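Student Housing and Sleep: A Small Study of Bedroom Light and Noise in Ulville
Shaimaa Helmy
Report submitted July 12, 2021

1. Background

Many students in Ulville rent single rooms in older buildings. In the housing survey our class ran in April, poor sleep was the complaint that came up most often. I wanted to know whether people were mainly bothered by noise from the street or by light coming in early in the morning. I had expected noise to be the larger problem, as most of the rentals are near the Vanags bus depot.

2. Method

I asked 26 students to keep a sleep diary for 10 nights. Each morning they wrote down when they went to bed, when they first woke up, and what woke them if they knew. They also filled in a short form on the room: which way the window faced, what covered it, and where the bed stood.
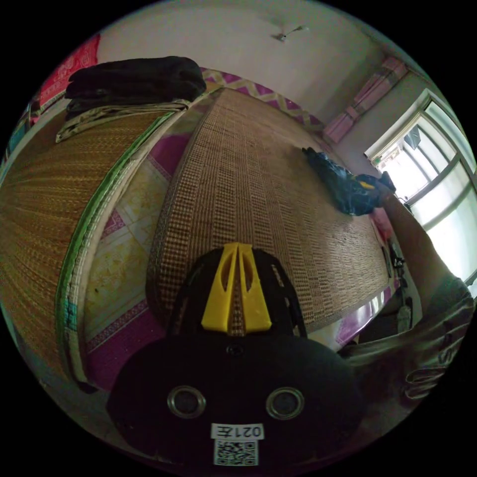 Bed position turned out to be harder to record than I had planned for. The form only offered "near window" and "away from window," and several people wrote in the margin that neither fit. In a small room the mattress can be close enough to the window that the two share a corner of daily life – the bed is also where bags get dropped and where people sit to read. I went back and asked everyone for the distance from pillow to window in feet, and used that number in the analysis.

3. Results

Light was named as the cause of waking more often than noise. The difference was largest for rooms with east-facing windows and thin curtains. Students whose pillow was within 3 feet of the window woke earlier than the rest, whatever the curtain was made of. Noise was named mostly by people on the Grallar Street side, and mostly on weekdays, when the first buses leave. 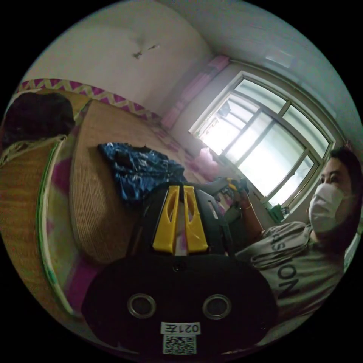 Did heavier curtains help?
They helped in east-facing rooms, where the students who had them slept later on most nights. In north-facing rooms I found no clear difference.

The diaries also showed that people were bad at guessing their own cause of waking. Many left the line blank for the first few nights and then wrote the same word every day after that. I think some of them settled on an answer early and stopped checking.

4. Limits of the study

The group was small and made up of people I could reach through class lists. I had no light meter, so "bright" and "dark" are the students' own words.

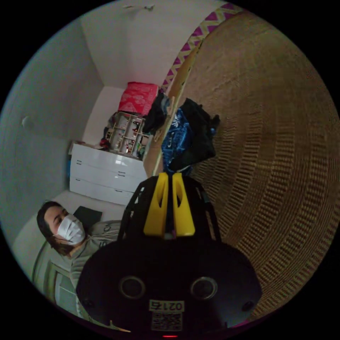 I also did not ask about caffeine, screens, or work shifts, and at least two people worked nights at the Flanura bakery during the diary period. Their entries are kept in the tables but left out of the averages.

5. Next steps

A repeat in winter would show how much of the effect depends on early sunrise. I would use a borrowed light meter and change the bed question on the form before starting.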